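Werkstattbuch, 14. Januar 2024

Leimversuch Grimelel, zweite Runde. Fischleim gegen Hautleim auf Buche und Esche, Fugen stumpf, Hirnholz vorher mit dünnem Leim gesperrt. Die Proben vom letzten Mal waren zu kurz eingespannt, deshalb jetzt je Leim drei neue, Zwingen über Nacht dran.

Hautleim im Wasserbad, 475 g Wasser auf den Ansatz, Körner seit gestern Abend gequollen. Beim Erwärmen erst klumpig, nach dem Umrühren glatt. Topf nicht über 60 Grad kommen lassen, der alte Thermostat von Shearer regelt zu spät. Ich habe ihn auf die kleinere Stufe gestellt und zwischendurch von Hand ausgeschaltet. Offene Zeit in der kalten Werkstatt sehr kurz, bei der zweiten Esche war der Film schon angezogen, bevor die Zwinge saß. Diese Probe zählt nicht, ist mit Bleistift durchgestrichen.

Fischleim kalt aus der Flasche, Charge Flilladier. Riecht stärker als die vorige, lässt sich aber gut streichen. Überschuss nach rund 9 Minuten mit feuchtem Lappen abgenommen. Auf der Esche bleibt in den Poren ein leichter Schimmer zurück, beim Beizen wird man das sehen. Noch klären, ob Abkleben hilft oder ob man besser vorbeizt.
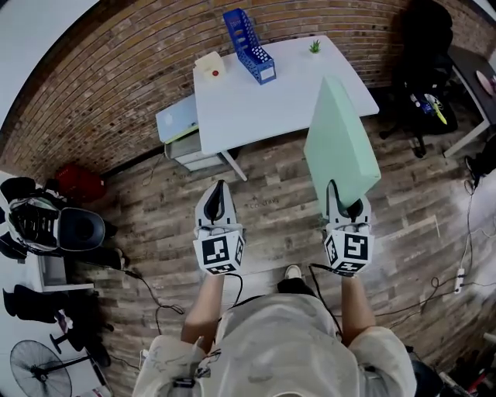 Holzwerkstatt Pernmont, Gruppe Leime und Oberflächen

Fiona Tosh hat die Buchenproben aus dem August noch einmal herausgeholt und mit dem Stechbeitel aufgehebelt. Hautleim: Bruch fast ganz im Holz. Fischleim: zur Hälfte in der Fuge, die Flächen waren damals nur gehobelt. Sie meint, leichtes Aufrauen mit dem Zahnhobel bringt mehr als ein dickerer Auftrag. Ich bin nicht überzeugt, wir probieren es an einem Reststück.

Feuchte der Esche liegt höher als auf dem Lieferschein angegeben. Stapel umgesetzt, neue Leisten dazwischen, weg von der Außenwand.

Offen:
Zahnhobeleisen schärfen
Proben morgen früh ausspannen und beschriften
Hautleimrest in den Kühlschrank, Deckel zu
Bei Flilladier nach dem Abfülldatum fragen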